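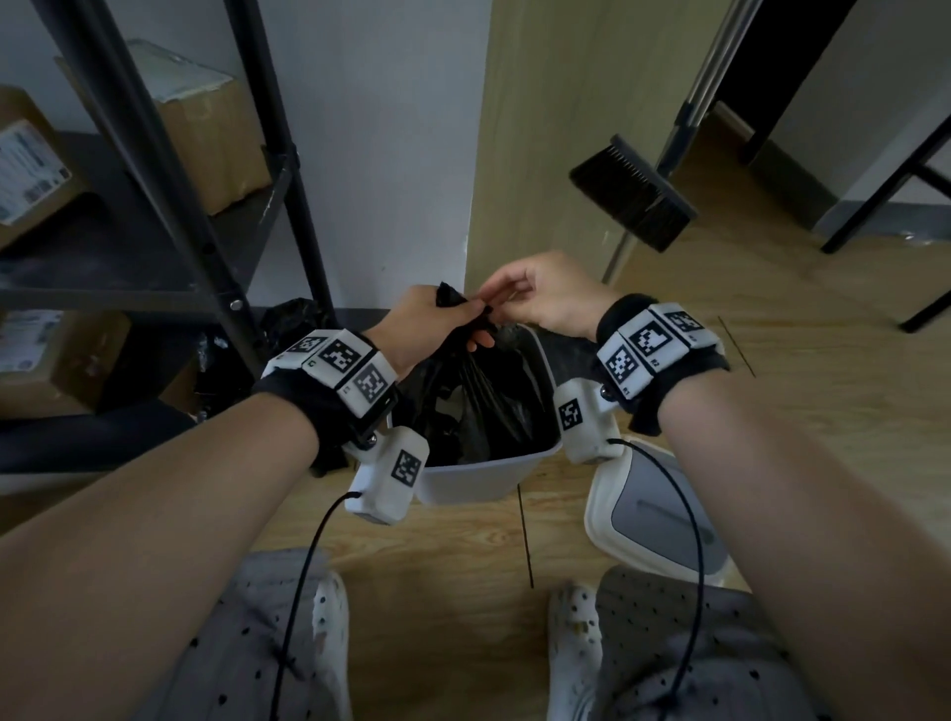
*Black liner gathered and twisted closed over a small white plastic bin.*

## Cernari small bin and black liners

Stock no. **2551** (bin, white) and stock no. **2787** (liners, black, on a roll)

The Cernari is a small floor-standing waste bin for bedrooms, studies, bathrooms and the space beside a desk. It is supplied in white plastic, without a lid, and takes a removable liner. The bin and the liners are listed separately and may be ordered separately. Neither is supplied with the other unless the set is selected at checkout.

### Specification

| Item | Bin (2551) | Liner (2787) |
|---|---|---|
| Colour | White | Black |
| Material | Plastic | Plastic film, gloss finish |
| Supplied as | Single unit | Roll, perforated between bags |
| Closure | Open top | Plain top, no drawstring, no tie handles |
| Intended use | Indoor, dry household waste | Indoor, dry household waste |
| Reusable | Yes | No |

The liner has a plain straight-cut top. It is closed by twisting and knotting the film itself, and enough spare length is provided for this when the bag is fitted correctly. Customers who prefer a drawstring should see the Safavi range, which fits the same bin but has a shorter overhang at the rim.

### Fitting the liner

1. Tear one bag from the roll along the perforation.
2. Open the bag fully and shake it once to let air into the base.
3. Lower it into the bin until the base seam touches the bottom.
4. Fold the surplus film outwards over the rim and smooth it down on all sides.
5. If the liner is slack at the rim, take up the excess in one place and tuck it under itself.

Trapped air between the liner and the bin wall is the usual cause of a bag that rides up. Lift one side of the fold, press the bag down from the inside and refold.

### Closing and removing

Unfold the film from the rim and draw it up into one bunch above the bin. Hold the bunch in one hand. With the other, twist the loose ends until the neck is tight, then form a single knot and pull it down close to the contents. Leave the bag standing in the bin while this is done; the walls keep the load upright and both hands stay free for the neck.

The job can be done kneeling or from a low seat, with the bin on the floor directly in front. Once the knot is made, lift the bag straight up by the neck. If it resists, tilt the bin slightly to let air in at the side. Pulling harder stretches the film at the knot and may split it.

Do not compress the contents by pushing down on the closed bag. Paper and packaging can be pressed down by hand before the neck is gathered, provided there is nothing sharp in the bin.

### Fill level

Stop filling when the waste reaches the underside of the rim. Above that point there is not enough film left to knot, and the bag has to be emptied by hand or double-bagged. For rooms where the bin fills daily, the larger Cenon model is a better choice.

### Not suitable for

- Hot ash, cigarette ends or anything still warm
- Liquids, including part-full cups and bottles
- Broken glass or blades, unless wrapped in several layers of newspaper
- Garden waste
- Outdoor use – the white plastic will yellow in direct sun

Keep liners away from babies and small children. Plastic bags present a risk of suffocation. Store the roll in a closed cupboard and not loose in the base of the bin.

### Cleaning

Wash the bin by hand in warm water with washing-up liquid. Rinse and dry before fitting a new liner, as a damp wall makes the film cling and tear on removal. Marks on white plastic can be treated with a paste of bicarbonate of soda, left for a few minutes and wiped off. Do not use scouring pads or solvent cleaners. The bin is not dishwasher safe.

The base is smooth and will not mark wood-effect or vinyl flooring. Grit trapped under it can, so wipe the base whenever the floor is swept.

### Compatibility

| Liner | Fits 2551 | Notes |
|---|---|---|
| 2787 black, plain top | Yes | Standard liner for this bin |
| Safavi drawstring | Yes | Shorter overhang |
| Cenon plain top | No | Too wide; slips inside the rim |
| 1406 clear, plain top | Yes | For sorted paper and card |

Liner 1406 has the same cut as 2787 and is closed in the same way. The film is thinner and should be changed before the bin is full.

### Spares and returns

There are no spare parts for this bin. Units cracked in transit are replaced if reported within 3 days of delivery; keep the outer carton until the bin has been checked. Unused bins may be returned in their packaging. Opened rolls of liners cannot be taken back.

Orders are packed and sent from our Flumthorpe warehouse. Bins are nested for despatch when more than one is ordered, with a paper sleeve between each. To separate nested bins, hold the lower one steady and turn the upper one a little before lifting.

The revised roll, with the perforation moved clear of the base seam, has been supplied since January. Older rolls remain usable – tear them slowly, and check the base of each bag before fitting.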